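An afternoon among the drying racks at Lavora

I had the June open day down as a free lunch with some laundry attached. There was no lunch. There was a plate of shortbread guarded by Toon Jacobs, who runs the front desk and takes a narrow view of second helpings.

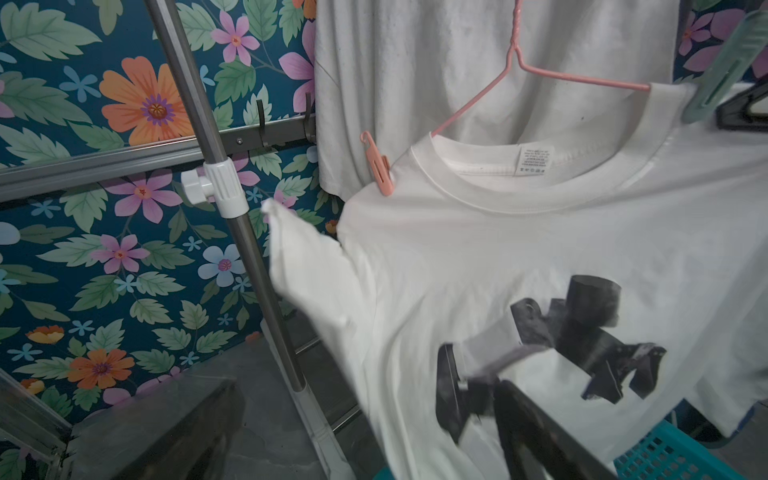
Lavora teaches people to look after clothes, and 60 of us had turned up to be taught. Chiamaka Tamuno led the tour and began with hangers, a subject I had managed to avoid for my whole adult life. A coated wire hanger grips a T-shirt well enough, she told us, but the shoulders like to slide, so you pinch one end with a clip. The one on the white shirt with the big black and gray print was pink, to go with its hanger. I own no clips. I went home and looked at the shoulders of my T-shirts, and she has a point.

Then sleeves. A sleeve left bunched up over the pole of the rack will stay bunched, and you get to iron it. Pull it down, run a hand along the hem, move on. Tanko Isah, who has ironed for a living, did this in the time it took me to find my glasses.

We spent a good while on spacing. Everybody crowds the rack – I certainly do – and white things hung one behind another take their time drying. Someone asked about care labels and Chiamaka asked who reads them. Six hands went up, and I didn't believe two of them.

The folding room was closed for painting, a shame, as I'd been told it was the good part. We got a talk on starch instead. It ran until four.

The six-week course costs $380, or $500 if you want the evening sessions on stains. Najwa Atallah signed up on the spot. I took a leaflet and, while Toon was on the phone, a second piece of shortbread. Parking is behind the building, and the side door sticks.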